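This card covers the door episodes shown at the Serville open day in March. The sessions ran in simulation on the big screen, and visitors could take the controls for one episode each.

## What was shown

A two-armed robot works on interior doors in a house model called Flurcombe. Ga-eun Kwon gave the talk and Kelechi Chukwu drove the first episodes. After that the visitors drove, with Kelechi standing by to reset.

The set holds 173 episodes. Every episode is saved, good or bad — we did not remove the ones where a visitor drove into a wall.

The view on the main screen looks down over the robot's body, with both arms reaching out ahead. In the moment below, the left gripper is open and the right one is pointed toward the edge of a brown wooden door.
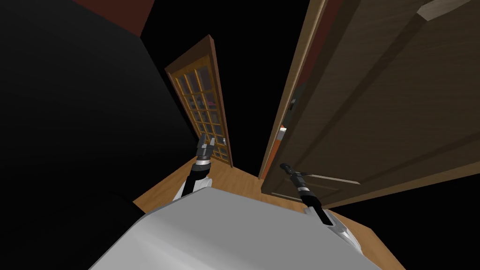 ## Files

- `episodes/` — joint positions, gripper commands and rendered views
- `notes.csv` — one line per episode, typed in by hand
- `splits/` — 2 lists, one for staff and one for visitors

Driver names are not stored. Times in `notes.csv` are local and start at 10 a.m.

## Close views

The close view sits near the gripper. It has a narrow field and the lighting is dim, so dark parts can run together against the wood. Visitors who watched only this view tended to stop short and ask for the main screen back. We kept both views on for the afternoon.

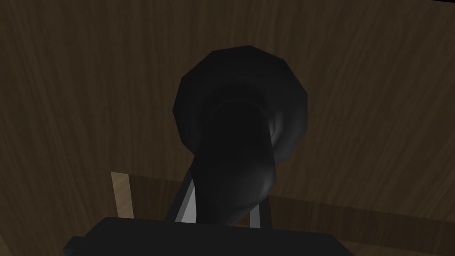

Jae-in Ham wrote to us afterward that the close view should have been larger on the day, and that a short practice run before the recorded one would have made the visitor list more useful. Ga-eun Kwon agreed, and the next open day will have one.

## Known problems

- Some curved parts have coarse meshes, and the flat segments show up close.
- Lines in `notes.csv` typed during the lunch hour are short.
- Force readings were not logged.

Send corrections to Han-gyeol Yoo with the episode number in the subject line.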